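Wallpaper, again

The kitchen at the Flidville house had wallpaper when we bought it, and I spent most of one September taking it off. There were four layers. The top one was vinyl and came away in sheets. The three under it were paper and had to be soaked, scored and scraped, and the oldest was stuck straight onto bare plaster with no size under it.

I swore off the stuff after that and painted everything white. Nine years later I'm papering the laundry.

I ordered 5 rolls from Boros, all from the same batch. Check the batch number on every roll before you open any of them. The colour can shift between batches and you won't notice until two lengths are side by side on the wall. The pattern repeat matters too. A small repeat wastes very little, but a big one can cost you most of a roll by the time everything is matched up.

For paste I used Dristell, the ready-mixed tub. It's dearer than powder, but it stays workable long enough to slide a length into place. I hung the first drop off a plumb line and worked both ways from there. The corners in this house are not square – I don't think any corner in Flidville is – so I cut each corner length to wrap a little and started the next wall with a fresh plumb line. 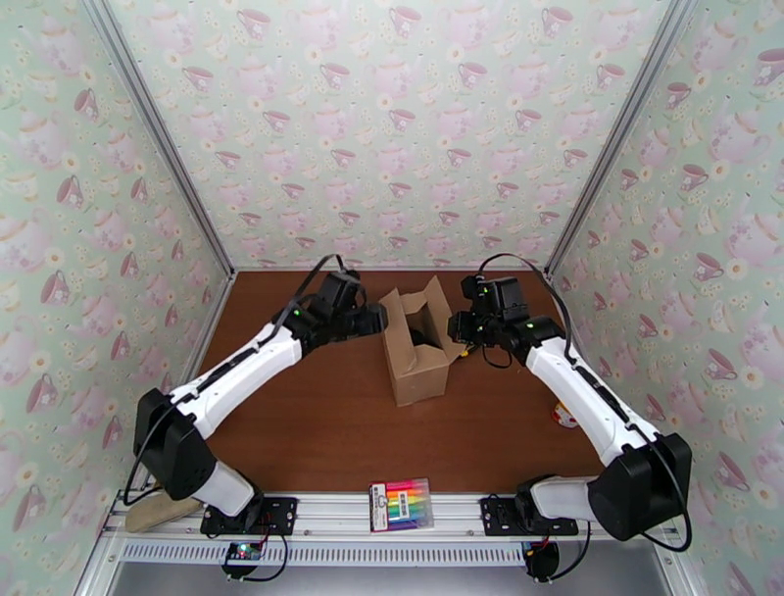 Posted by the author of Predida, 2019-05-26
Filed under: House

Teapots and teacups are an old kitchen standby, and I've come around to them. The daisies help. A pale green ground is easier to live with than cream, which goes yellow.

The laundry ceiling is next. It's getting paint.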